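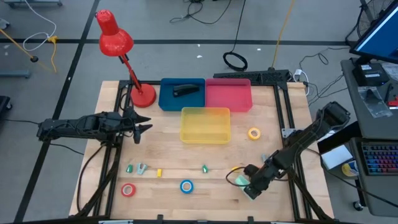
What is the first thing to check when a records office starts losing paper?

The humidity log, says Hedvika Čierny, and after that the staples. She has run the conservation bench at the Florham municipal archive for 14 years, and she gives the two items in that order every time the question is put to her.

"Paper at a steady 45 percent relative humidity will tolerate a great deal of neglect," she says. "Paper that swings between 30 and 60 every week will not. The average looks fine in both cases, so the average is of no use to me."

The archive holds deeds, building permits, school registers and the business papers of several firms that closed long ago. The largest of these collections came from Hrnčiar, a maker of pump fittings, and arrived in 512 boxes. Most of the contents are carbon copies on thin wood-pulp stock. Čierny rates it as the most difficult material in the building.

"Wood-pulp paper carries its own acid. You can slow the reaction by keeping it cool and dry, and you can buffer it with alkaline folders. You can't return it to what it was. A sheet that breaks when you fold the corner twice is past handling, and we make a copy and restrict the original."

The fold test is no longer done on the documents themselves. Her colleague Ľubomír Šindelář takes blank margins from sheets already marked for disposal and tests those, then applies the result to the rest of the batch. He records the paper type, the year of the document and the position of the box on the shelf. The last entry has proved more informative than he expected.

"Boxes on the outer wall were worse," Šindelář says. "The same paper from the same year, and the strips from the outer wall broke earlier. The wall is cold in winter. We moved the shelving in by the width of a hand and put a logger behind it."

On fasteners, the Florham rule is simple. Steel staples come out if they show rust or if the file is going to be copied. Otherwise they stay, because removal does damage of its own. Čierny lifts the legs from the back with a thin spatula, with a slip of polyester film under the blade, and draws the crown out from the front by hand. She does not permit claw-type removers in the room.

"They pull up on the paper at the exact point where it is weakest. People bring them from the front office and I take them back to the front office."

Once the staple is out, the pages go into a folded sheet of buffered paper, with the original grouping written on the outside in pencil. Where pages have to be physically joined, she uses a stainless steel clip over a paper tab. Brass is acceptable in a dry room. Plastic-coated clips are not, as the coating cracks and the steel underneath is usually plain.

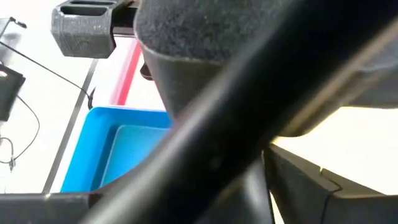 Rubber bands are treated as urgent. They harden, then turn sticky, and the residue contains sulfur compounds that stain the sheets on either side. A box found with bands in it is pulled the same day. If the band has already fused, Čierny chills the bundle in a sealed bag and takes the pieces off with tweezers while they are brittle.

Pace is a recurring question from the city. Two people working full days can rehouse 1000 folders in a month if the files are clean, and far fewer if they are not. Védís Skov, who manages the collections budget, has stopped quoting a single rate.

"I ask for a sample of each accession before I schedule it," Skov says. "The Rikov tax rolls went quickly. Hrnčiar has not. Using one number for both gave us a plan that was wrong by July."

The catalog runs on Jukden, a database the archive adopted when its card index was retired. Čierny enters condition as a grade from one to five and adds a line of free text. She considers the text more useful than the grade, and would like the field to be longer.

Asked what a household should do with its own papers, she keeps it short. Use an interior closet and stay out of the attic and the basement. Remove the bands. Unfold anything that will lie flat without force, and label the folder in pencil.

"And leave the tape alone," she says. "If it is already on there, bring it to us."

The reading room at Florham is open to the public on Wednesday from nine.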